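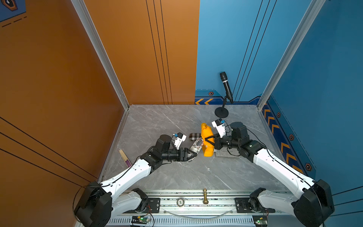
Minutes, Asero arm build group
Skustent workshop, February 2018

Print this page | E-mail this page

Present: Snædís Juhl (chair), Asger Bundgaard, Kolbrún Overgaard, Troels Bech (minutes). Apologies: Ingvar Overgaard.

1. Both arms stay on the one rail. Asger asked that the rail is brushed clean before each session - agreed.

2. Gripping. Kolbrún wishes to keep the cylinder with newspaper print as our test piece. Troels would like something heavier also. Not decided.
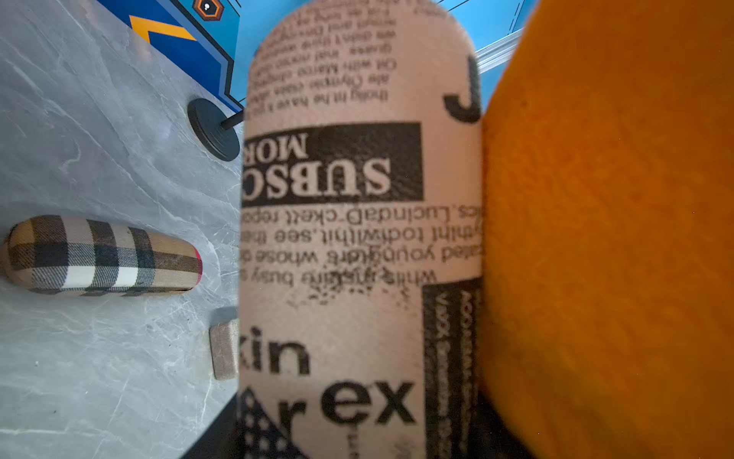

Printed cylinder from the wrist camera, with the text upside down.

3. Money. We have spent 1297 kroner, and 292 remain. Snædís will ask Ingvar about the cable order.

4. Next meeting: Asger brings the new finger pads.

Related items
Minutes, September
Rail drawings from Perkthorpe
Key list for the workshop

Home | Groups | Minutes | Contact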